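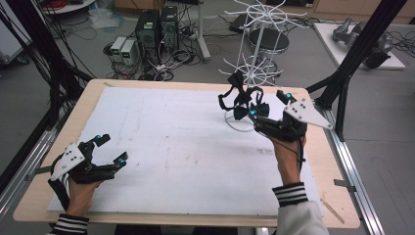 A dark bow and its round-based white stand

skirside_fan
Just back from the Brudholm apartments and I loved it!! We had the attic one, with the old beams and the tiny balcony (bring a sweater, even in June). $153 a night, linens included, and Josefina Arancibia at the desk drew us a map to the bakery. Go!

natum77
Glad you liked it, but 153 for an attic? We stayed down by the harbor in Skirside for less and had a real kitchen.

skirside_fan
Ours had a real kitchen too! Small oven, okay, but we made pizza twice. And the quiet up there, wow. 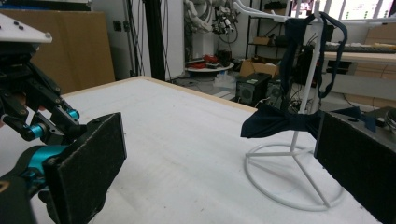
Page 3 of 83

mapleroad
Quiet on the courtyard side, maybe. Our street-side room got delivery trucks at 6 a.m. Lovely tub though, I'll give them that.

natum77
See, that would ruin it for me.

skirside_fan
Then ask for the courtyard! Parking is up to $372 a month if you stay long, so we took the bus from Natum and it was a gorgeous ride.

mapleroad
Which bus? We're going again in September.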